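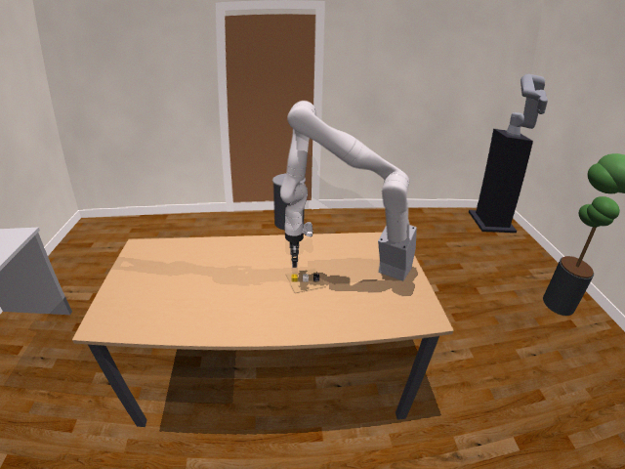 What does the Nemano open day cover? Simulated robot arms handling small objects on a tabletop, run live by the Grulell team at the Ikville lab.

## Demonstration

The spring open day drew 79 visitors to Ikville. Grulell showed its simulation software on a large screen and took requests from the floor between runs. The task on display was dice handling with a single white arm and a black gripper, set in a rendered room with a plank floor. Each run was capped at 60 seconds. Visitors could stop a run at any point and ask for the joint values.

Staff changed the starting layout between runs and left the arm's mounting position alone. They also switched between a room view and a close view from the gripper end.
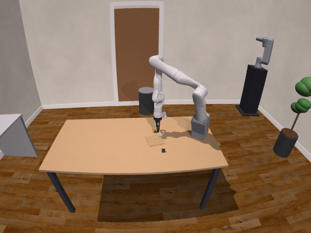

## Dice layout

Object placement took up most of the question period. In the close view, three dice stand in a column on a semi-transparent pad: black, gray and yellow, with the yellow one nearest the open gripper. The faces show two, three and six pips. The software logs the pose of each die at every time step, and Grulell handed out a printed log of 103 lines from a morning run.

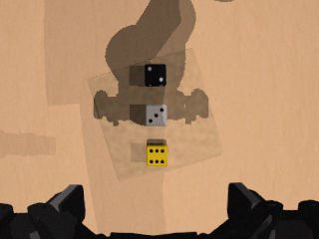
## Next session

Nemano will repeat the demonstration in October at the same lab. Đỗ, which supplies the workstations, will add a second screen for the joint data. Registration opens in September through the Ikville front desk.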